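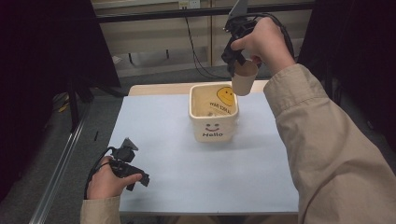

Right gripper with the paper cup, left gripper waiting its turn, "Hello" planter in the middle.

Movix hand-held grippers (pair), reviewed after 4 months
Posted by Eino Pesonen

I wanted to like these more than my wrists do. The Movix pair is meant for demonstrating pick-and-place jobs by hand before you let an arm loose on them, and for the first 2 months that is what they did. They're light, the trigger is smooth and the jaws will hold a paper cup without turning it into a paper envelope.

Then the right one started sticking. You let go of the trigger and the jaws stay shut for a moment, considering their options. Then they open all at once. With a paper cup you lose a bit of dignity. With a ceramic planter you lose a planter, and we have lost one, along with the good opinion of Jytte Bisgaard, who had bought it.

Worse, the log doesn't notice. It records the trigger, so as far as the software is concerned the jaws opened on time and the cup was let go where you meant it. Unnur Kjærgaard found this after we had recorded 800 runs, and she was quite calm about it, considering. We binned every run made with the right hand.

Movix support asked whether I had tried squeezing it more gently. I had. They then sent a new return spring, which lasted three weeks. The cables could also do with being longer, as they tug at the back of the hand whenever you reach across the table.

If you buy a pair, film the jaws and check them against the log on the first day. And keep your fingers out of the closing side while it's making up its mind.

Left gripper: four stars. Right gripper: one.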